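4.2 Surface glare and reading comfort in shared study rooms

The second part of the survey dealt with furniture finishes. Respondents at the Onura and Iltley branch libraries were asked to rate the table they had been sitting at for glare, colour and ease of reading from a printed page. We received 655 completed forms, 250 of them from Iltley, where the study rooms had been refitted the previous December. The remaining forms came from Onura, which still has its original pale tops in all but 2 rooms.

Glare was the most common complaint at both sites. It was mentioned more often by people who sat with a window behind them, and more often in the afternoon. Dark finishes were expected to do better than pale ones, and for direct sun they did. Under ceiling lights the result was mixed — a dark matte top can still return a broad, soft patch of light, and several respondents said they moved their papers to one side to get out of it. Figure 3 shows an overhead view of a dark top with a patch of this kind. 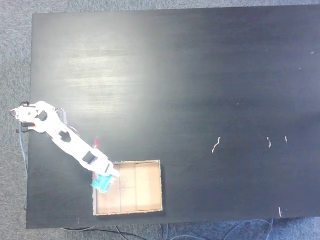
Figure 3. Diffuse reflection on a dark matte tabletop, seen from above.

Does a darker table make a printed page harder to read?

For most respondents it made little difference, although those who read for longer than 90 minutes at a sitting were more likely to say that the contrast between white paper and a dark top was tiring.

The same group tended to prefer mid-toned finishes when shown the Jansen sample cards. We did not test mid-toned tops in use, so this preference should be treated with caution. Sample cards are small, and people judge them at arm's length under whatever light happens to be on at the front desk.

Colour was rated separately from glare. Scores for the dark tops at Iltley were favourable, but written comments pointed to dust and fingermarks, neither of which the form had asked about. Cleaning is covered in section 4.4, along with the maintenance records from both branches.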